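Workshop Tips
Handling Circuit Boards Removed from Household Appliances

Participants in the Memura repair workshop frequently bring in control and power boards from washing machines, amplifiers and heating units. The guidance on this page applies to all benches and should be read before any enclosure is opened.

1. Before Work Begins

Unplug the appliance at the wall. Switching it off at the front panel is not sufficient. Large capacitors may hold a charge after the plug has been removed, and their terminals must be checked with a meter before the board is touched. Members who have not been shown how to do this should ask Séverine Texier, who supervises the electrical benches.

2. Setting Down the Board

Place the board on a tray with the component side facing up. A tray allows the board to be turned or moved by its edges, and it catches small screws. Tall parts such as capacitors and upright ceramic resistors bend easily at the leads and should never be used as a grip. 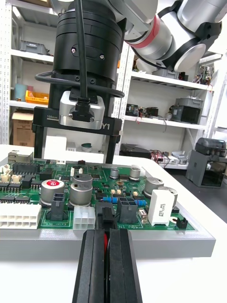
3. Connectors

Photograph every connector before unplugging it. Hold the plug by its housing and pull straight up; do not pull on the wires. Many housings have a small latch that must be pressed first. A white connector and a black connector of the same size are not necessarily interchangeable, and each cable should be labeled with masking tape as it is released.

4. Keeping the Board with Its Enclosure

Boards and housings that are stored separately are often matched incorrectly later. Keep the two together on a clear table, with nothing else within reach of the work. 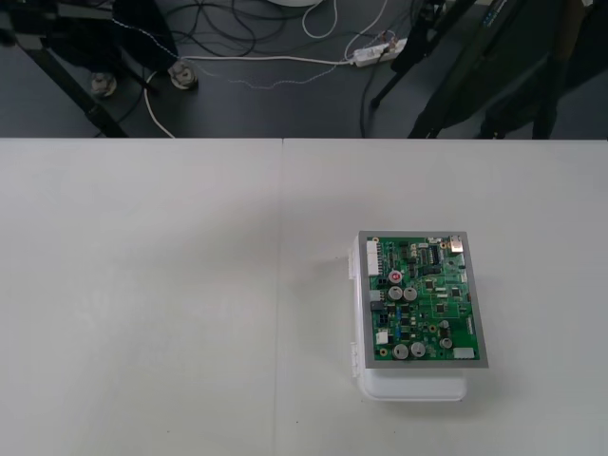 Reading time: 2 min

A green board set in a gray metal frame may be rested on its white plastic enclosure while notes are taken, provided that it sits flat and is not pushed toward the table edge. Where the frame is wider than the enclosure, lift with both hands.

5. Storage

Boards awaiting parts go into an antistatic bag marked with the member's name and bench number. Bags are kept on the shelf for 36 days. Extensions may be requested from Timothée Moulin before that period ends.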